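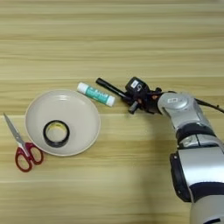 How often does the Floldale building get a full safety walk?

Once a month, on the last Wednesday, with both floors, the basement and the yard covered in one go.

**Monthly walk-through, Floldale building**
Date: August 26, 2020
Walked by: Kerubo Kioko (writing), Sohail Bukhari (carrying the flashlight)
Marks: OK = fine. FIX = put it right before the next walk. NOW = we stood there until it was done.

### Front entrance and lobby

- [x] **Door closes and latches by itself.** OK. It closes with a bang that can be heard at Bassi across the street, but the form asks about latching and has no line for manners.
- [x] **Exit sign lit.** OK.
- [ ] **Floor mat flat, no curled corners.** FIX. The left corner has been curling since spring. It has been taped down before. The tape has now curled as well, in sympathy. Sohail wants a new mat and I have stopped arguing.
- [x] **Evacuation map posted and readable.** OK, with the remark that "You are here" is still wrong. According to the map, anyone reading it is standing in the parking lot, in which case they have already evacuated and can go home.
- [x] **Visitor sign-in book present, with pen.** OK. Pen is on a string. String is new.

### Main stairs

- [x] **Handrail secure from top to bottom.** OK. Leaned on it hard, twice, in front of a witness.
- [ ] **Treads even, nosing attached.** FIX. Metal nosing on the third step from the bottom lifts when you step on the outside edge. Ravindra Dwivedi put in a screw after the last walk and the screw is still in there, holding on to nothing. It needs a longer one, or a new hole.
- [x] **Lights working on both landings.** OK.
- [ ] **Nothing stored on or under the stairs.** NOW. Folding chairs under the stairs, again. I wrote the same thing last month, and if I keep the wording I can photocopy it. The chairs went back to the basement while we watched. Lajos Juhász carried them and would like it on record that they weren't his chairs.

### Upstairs corridor

- [x] **Full width clear.** OK. The ficus has been moved to the window and looks better for it.
- [x] **Fire door closes from any position.** OK from wide open, OK from halfway. From a few inches it thinks it over first, then closes.
- [ ] **Fire door not propped.** NOW. Wedge found. Wedge taken away. I now own several wedges and will return them to anybody who can explain in writing what a fire door is for.
- [x] **Extinguisher on bracket, pin in, needle in the green.** OK. Tag initialed.
- [ ] **Smoke alarm tested.** FIX. It sounded when pressed, but it's one of the old Skuvimel units with 2000 printed on the back, which I am told is the year and not the model. Either way it is past replacing. Request sent to the landlord with a picture of the label and one polite sentence. The next one will have two.

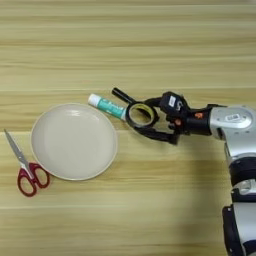 Issue 7, page 3

### Workroom

- [x] **Tables steady, no wobble.** OK.
- [x] **Sharp tools have a place and are in it.** OK if "on the table" counts as a place. The drawer was meant to be the place. Could everyone decide, and then tell me, and I'll change the form.
- [ ] **Power strips not plugged into other power strips.** NOW. Found a strip feeding a strip feeding a fan. The fan was aimed at the strips, presumably to keep them cool. All of it unplugged. The fan now has a wall outlet to itself and works just as well.
- [x] **Cords off the walking route.** OK.
- [ ] **First aid kit complete.** FIX. Plenty of triangular bandages, for which there has never been any demand. No adhesive bandages larger than a fingernail. No burn gel. Sombat Noiphan has the order form and knows which cabinet. Please put the tweezers back, whoever you are. This is the 6th line item in a row about tweezers.
- [x] **Windows open and stay open.** OK, apart from the painted-shut one, which is listed in the building file under "known."

### Kitchenette

- [x] **Fire blanket hanging where it can be reached.** OK. It used to hang behind the toaster oven, so you had to reach through the fire to get it. Thank you to whoever moved it.
- [ ] **Toaster oven crumb tray empty.** NOW. No comment that I would want read aloud.
- [x] **Hot water not scalding at the tap.** OK.
- [x] **Cleaning products in original bottles, up high.** OK. The Mallex is back in its own bottle and out of the one marked "iced tea."

### Basement

- [x] **Light switch reachable from the top of the steps.** OK.
- [ ] **Electrical panel clear, three feet in front.** FIX. There is a painted box on the floor that says KEEP CLEAR. A bicycle was parked exactly inside it, wheels and all, very neat work. Owner found, bicycle gone, but I am leaving this as a FIX until I see the floor bare two months running.
- [x] **Circuits labeled.** OK, more or less. "Back thing" is a label. I asked Ravindra what the back thing is and he said it's the one at the back. He is going to trace it.
- [x] **No signs of water.** OK. A stain by the drain, same outline as on the July sheet.
- [ ] **Chairs stacked no higher than the line on the wall.** FIX, and see under stairs, where the rest of them keep going to escape.

### Yard and back gate

- [x] **Gate opens from inside without a key.** OK.
- [ ] **Path even underfoot.** FIX. One paver rocks. Sohail found it with his ankle, which is fine, he says, though he said it differently at the time.
- [x] **Trash bins away from the wall.** OK.
- [x] **Assembly point sign visible.** OK now that Lajos has cut back the hedge. He cut back quite a lot of hedge.

### Carry over to next walk

- Lobby mat: Sohail to price a heavier one, rubber back
- Stair nosing: Ravindra, longer screw
- Smoke alarm: me, chasing the landlord
- First aid order, and tweezers: Sombat
- Paver: sand under it, whoever gets there first
- "Back thing": Ravindra, again, sorry
- Map: somebody with access to the file, please move the dot indoors

Comments on this sheet go on the clipboard by the back door. Use the pen that is on the string up front, and leave it on the string.

Signed: K. Kioko, S. Bukhari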